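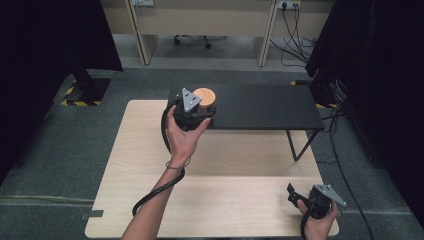 **Testance ordena el mantenimiento de su puesto de pinzas manuales**

El taller de Testance estrenó el lunes una rutina fija para cuidar su puesto de pinzas manuales, el que se usa para grabar tareas de agarre con piezas de madera. La ha preparado Araceli Gallegos, técnica de la casa, después de un mes de febrero con varias paradas por cables tirantes y tornillos flojos.

El puesto trabaja con 2 pinzas negras, una para cada mano, cada una con su placa gris triangular y su cable. Antes de empezar el turno, el operador revisa el apriete de las placas, abre y cierra las mordazas en vacío y comprueba que el cable tenga holgura suficiente para llegar a toda la mesa. Después hace una prueba corta con un cilindro de madera en la mesita negra que va colocada sobre el tablero. Si la pieza resbala, se limpian las mordazas y se repite.

La revisión a fondo toca cada 600 ciclos. Se desmontan las mordazas, se cambia la goma interior y se vuelve a calibrar la apertura, un trabajo que lleva 40 minutos por pinza. Los recambios los sirve Hedlund.

"Casi todo lo que fallaba era del cable, en la salida de la pinza", explica Gallegos. "Ahora se mira todos los días y se apunta en la hoja".

Crisóforo Trujillo, responsable de turno, pidió además que el cambio de cable lo pueda hacer cualquier operador - hasta ahora había que avisar a mantenimiento y esperar. La hoja de instrucciones está guardada con la referencia 613 y se puede pedir en el almacén.

La misma rutina pasará en las próximas semanas al puesto de Sternen, donde Wilma Yule se encargará de las primeras revisiones. Allí falta todavía recibir un juego de mordazas de repuesto.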